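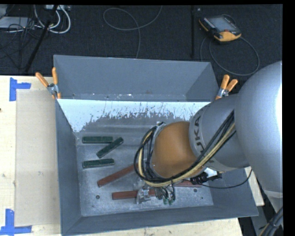 Figure 3. Green and reddish-brown blocks lying together in the metal bin.

3.2 How the blocks come to rest

It is a homely sort of question, how a handful of blocks settles when it is tipped into a bin, and we confess we grew rather fond of it over the winter at Talska. Anyone who has emptied a toy box on to the floor will know that the pieces seldom lie flat, and a good deal of our patience went into writing down just how they don't. For each of the 300 tippings we noted which blocks lay on the floor of the bin, which rested on others, and which leaned.

Figure 3 shows an arrangement of the kind we came to call a "raft" (the word was Nafula Rugemalira's, and it stuck). The green blocks lie over the reddish-brown pieces, one of them at a slant between its two neighbours, and the lowest has its right end slightly raised. We scored a block as leaning whenever one end stood higher than the other, however little, and we kept to this even where a more generous eye might have called it flat.

The sloping sides matter too, and more than we had expected when we began. A block that lands on a slope tends to slide down towards the middle, so that rafts were commoner in this bin than in the straight-sided one used at Bălan, where 12 of the first 30 tippings left a block standing on end against the wall. We return to those upright blocks in Section 4.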